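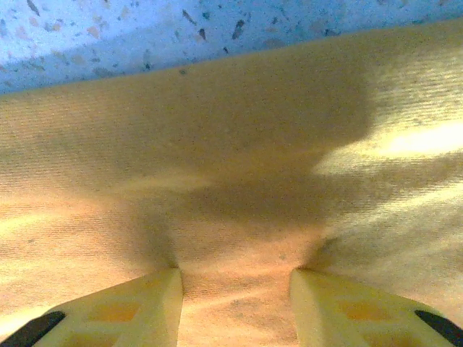
Beige cotton twill is the cloth most of us own without knowing its name. It makes the trousers kept for work, the apron on the back of the door, the loose cover on the chair nobody wanted re-upholstered. You can pick it out by the faint diagonal line running across the surface, and you can learn a fair amount about a piece by pinching it. Pinched at two points on a speckled worktop, a tan twill gathers in the gap and sends creases outwards and upwards from each point of contact. A stiffer canvas would tend to buckle in one broad ridge. A thin lawn would bunch into dozens of little pleats. Twill sits between the two, and the way it creases has a lot to do with how it ought to be folded and put away.

I have been writing about household cloth for this magazine since December, and folding is the subject that brings in the most letters. Readers want to know why a pile that looked straight in the evening has slumped by the morning, and why the same crease keeps coming back across the front of a pair of chinos however hard they iron it. Both questions have the same answer, more or less. The cloth was folded before it was flat.

At Teda, a linen and workwear laundry on the edge of a market town, new staff spend their first 3 days doing nothing but smoothing. They lay each piece on the table, take it by two corners, give it one shake and put it down again. Then they run a flat hand from the middle to the edges. The folding itself takes a few seconds. The laundry handled 184 aprons on the morning I visited, nearly all of them twill, and they were stacked on open shelves by size with the folded edge facing out.

Grain matters more than people expect. A woven cloth has threads running up and down and threads running side to side, and it will fold cleanly along either. The diagonal you see in twill is a pattern made by the weave, where each row of crossings steps along by a thread. Folding along that line puts the crease on the bias, where the fabric stretches, and the edge comes out wavy. If a folded tablecloth has one side longer than the other, it has usually been pulled on the bias somewhere along the way. Open it out, tug gently at opposite corners and start again.

Brushed cotton behaves a little differently. The surface has been raised to make it soft, so two layers grip each other and don't slide into place. Lift the top layer clear and lower it. Dragging it across will carry the bottom layer along too, and you end up with a ruck in the middle which presses in as soon as anything heavy is put on top.

The table makes a difference. Polished stone and laminate are fine for finishing a fold but light cloth skates about on them. Teda covers its tables with a cotton blanket under a tightly drawn sheet. At home a bath towel does the same job. Wipe the worktop first if it has been used for cooking, and look closely if it has a flecked pattern, which hides crumbs and drips of oil very well. I have put a grease spot on a clean pair of trousers this way, more than once.

Light is worth a thought as well. A pale tan fabric looks nearly white where the sun catches it and brown where a shadow falls, and it is easy to miss a stain in either. Turn the piece round before you fold it. Marks that vanish at one angle will often show at another.

For trousers, I follow the method used at Hamann, a small alterations shop where I took a pair to be shortened and stayed to watch. Fasten the waistband. Hold the garment by the hems, match the inside and outside seams, and let the weight of the top half pull the legs straight. Lay them down with one leg on the other. Fold in half from the hem to the waistband, then in half again. The last fold should fall well away from the knee, where the cloth is already tired.

Loose covers and curtains need two people or a clean floor. Fold these in thirds where you can, as a halved and re-halved cover builds up a thick ridge at the centre that takes a good while to drop out once it is back on the chair. Change the fold lines each time they come out of storage. Heavy cotton kept on one crease for years will eventually wear along it, and a paler line will show that no amount of washing shifts.

As for shelves, most piles are too tall. I tried the Rulell, a slatted divider that clips to the shelf edge, and the Pemik, a plain fabric box with a stiff base. The Rulell kept jumpers upright but left lines on anything soft. The Pemik was better for twill, with the trousers stood on end in a row like files. It holds 5 pairs comfortably. A sixth goes in but you have to pull out the neighbours to get at it.

Cloth should be bone dry before it goes away. Thick seams and waistbands are the last parts to dry, so feel those and ignore the rest. An hour over the back of a chair after ironing is usually enough.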